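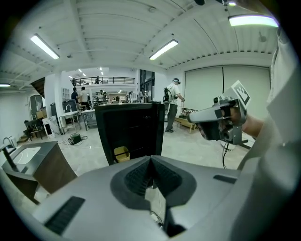 9th June

Water-based ink again. Screens dried in by mid-morning, same as last time. Shop too warm, fan pointed straight at the press (my fault, moved it). Penex navy straight from the tub is too thick for the fine mesh, but thin it and the edges go soft on the loose-knit blanks. Settled on a splash of retarder and a mist bottle between pulls. Better. Flood stroke every time, even if you only stop to answer the phone!!

Mofokeng order: 400 totes, one color, one side. Pravesh wants to start on the new screens. I'd like to see one wash test come back clean first. Last batch looked fine off the dryer and then cracked along the fold. We have time, they don't need them until August.

Wash test so far:
Scrap cotton, dark ink, normal dryer speed – faded after 2 washes. Undercured, no question.
Same scrap, belt slowed a notch – held up, hand is a bit stiffer.
Same again with the additive Ikport sent – no difference I can feel. Duyên thinks it's softer. Need to do it blind, have her pick with the labels folded under.
Poly blend – scorched. Didn't write down the belt setting, so that one's useless.

Dryer: left side of the belt runs cooler than the right. Checked with the temp strips, then swapped the strips over in case it was them. It's the dryer. For now load everything toward the right and leave the left edge bare. Somebody please write the belt setting on the tape ON the dryer and not on the cardboard, the cardboard went out with the recycling.

Sudum emulsion is on its second bucket. First one went grainy near the bottom. Exposed a step test with the new one and the middle strip is the keeper, the rest either washed out or wouldn't open up. Fine dots gone on all of them, which may be the film and not the emulsoin. Will reprint the film darker before blaming anybody.

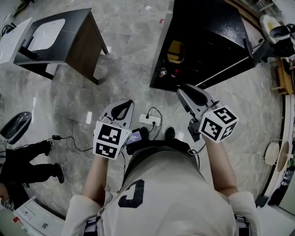
Art for big solid shapes: keep it simple, round off nothing. Went back and forth with Duyên on the letter designs, she had a thin outline version with a drop shadow and it filled in on the second pull. Thick strokes win. Dark navy on a light beige tee is the look I keep coming back to, one big blocky C on the chest, close up under the neckline, and no second color to line up. Reads fine from a distance. The same letter in the gray we mixed just looks like a bad photocopy.

Placement – still measuring down from the collar by hand, and it wanders. Pravesh cut a T-shaped guide out of acrylic but the long arm is too long for the small sizes. Trim it, or make two.

Waste bin: 17 misprints, mostly mine, mostly crooked. Keep them for test pulls, do not put them back in teh blank stack (again).

To do
Reclaim the three old screens, the ghost image on the big one needs the strong stuff, wear gloves
Ask Ikport if the additive has a shelf life, no date on the jar
New squeegee blade, the current one has a nick that leaves a line
Blind hand test w/ Duyên
Slow belt wash test on an actual tote, not scrap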